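Retimard hand-teaching kit: a long look after a winter of use

Reviewed by Fiona Munro, 15/01/2021

I should say at the start that I am not an engineer. I came to this work from occupational therapy, where I spent a good many years watching how people pick things up, and I was taken on to teach robots because somebody thought those two things might go together (bless them, they were right, more or less). So if you want torque curves you will be happier elsewhere on this site. What I can tell you is how the Retimard feels to use for a whole morning, with a flask of coffee going cold beside you and a fridge door to open yet again.

The kit is a pair of sensing gloves, two forearm cuffs, a headset and a grey box called the Woldemariam bridge, which turns whatever your fingers are doing into something the robot's fingers can follow. You put the gloves on, you move, and across the room the robot moves with you. Everything is recorded as you go, and the recordings are what the robot later learns from. Our licence covers 3000 recorded goes at a task, and I was alarmed by how quickly we began to eat into it.

Setting up

My first calibration took most of an hour and a fair amount of muttering. You make a fist, spread your fingers, touch your thumb to each fingertip in turn and then hold everything still while a little bar creeps along. The booklet says to keep your elbows tucked in, which is good advice that I ignored twice. Once you have your own profile saved it is much quicker, and I can now be up and running before the kettle has boiled. My colleague Primo Piras has far longer hands than mine and had to send off for the larger gloves, so do measure before you order!

The fridge door

I always start newcomers on a fridge. It is big, it doesn't roll away, and everybody has opened one so often that they have no idea how they do it. You find the edge of the door, you get your fingertips settled along it, and you think about your thumb, probably for the first time in your life. With the Retimard the fingers behave very nicely. They go where mine go, including the slight fanning out I do without meaning to. The thumb is another matter. It sits a touch further out than I expect, and I have learned to bring mine in slowly and let it come to rest against the door before I ask for anything else.

What I miss is feeling. The gloves give a small buzz at the fingertips on contact, and the buzz is the same whether you are brushing a surface or leaning your weight on it. For a fridge I can live with that, by watching closely through the headset. I did find my own shoulder creeping up towards my ear, as though I were the one pushing, and I had to take a proper break after every batch.

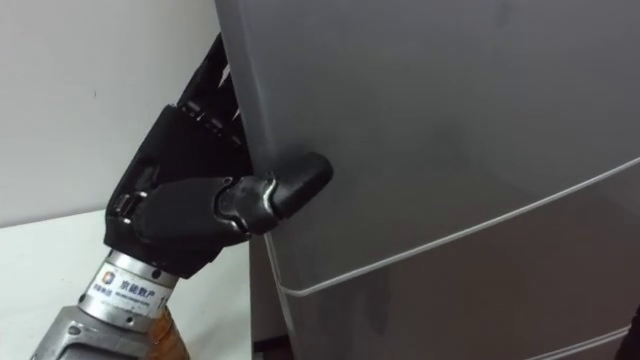
Smaller things, and the bottle

A bottle asks for something quite different. The hand has to come in beside it, upright and open, with room between palm and plastic, and the thumb has to travel round the front before the fingers close. If you hurry the thumb you knock the bottle, and if you dither you get a recording full of dithering, and the robot will learn your dithering very faithfully. (Ask me how I know.) I recorded 200 goes at the bottle in my first proper stretch with the kit and kept 198 of them, which pleased me no end, though I will admit I was generous with myself over one or two.

The depth through the headset is better than on the old Nulenen set I trained on. I can judge the gap between thumb and bottle well enough to stop short of it on purpose, and that was pure guesswork before. There is still a small delay. You stop noticing it after a while, and then you take the headset off, reach for your own mug, and find yourself doing it at half speed like somebody underwater.

One tip, for what it is worth: leave your fingers straighter than feels natural on the way in. My instinct is to curl early, ready for the grasp, and the robot's fingers then arrive in the way of themselves. Straight, slightly spread, thumb across, then close. Say it out loud if you have to. I do, and Primo has stopped laughing about it.

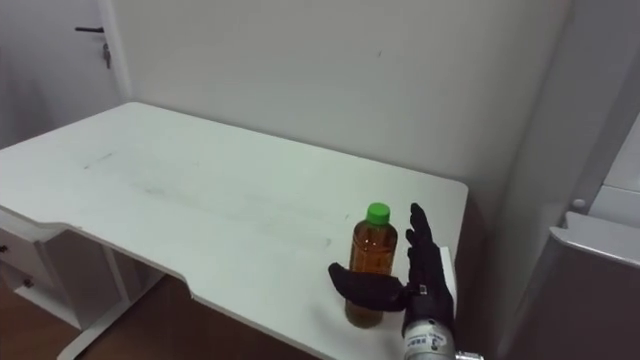
Comfort and the little annoyances

The gloves are soft and they breathe fairly well, though I wouldn't want to wear them in high summer. The cuffs have a strap that works loose over a long session, so I check mine whenever I stop for a drink. The cable from the left cuff is too short by a hand's width. I wrote to the makers about it and had a friendly reply saying a longer one was planned for April, and I shall be first in the queue.

The software names every recording with a string of figures and lets you add a note afterwards, but it doesn't let you add one while you are wearing the gloves. A foot pedal would cure this. Braron sell one that fits the bridge, and after a fortnight of grumbling I bought it for £368, which is a great deal of money for a pedal. It does let me mark a bad go the moment it happens, and that has saved me many dull evenings of watching things back.

Would I buy it again?

Yes, I think I would, for anyone teaching everyday household jobs with a fingered hand. If your work is mostly pushing and pressing, where the force matters more than the shape of the hand, try it for a day first and see whether the buzz is enough for you. I would also set aside a week of patience for whoever is going to wear it. The first few days are tiring and a bit humbling, and then one morning your hand and the other hand simply agree, and it is a lovely feeling.

Four stars, and I will look again at the last one when my longer cable arrives.

Related reviews
Nulenen training headset, second time round
Braron foot pedal: is it worth the price?
Choosing glove sizes for shared kits
Keeping notes on your recordings

Contact us | Copyright 2021 | Back to top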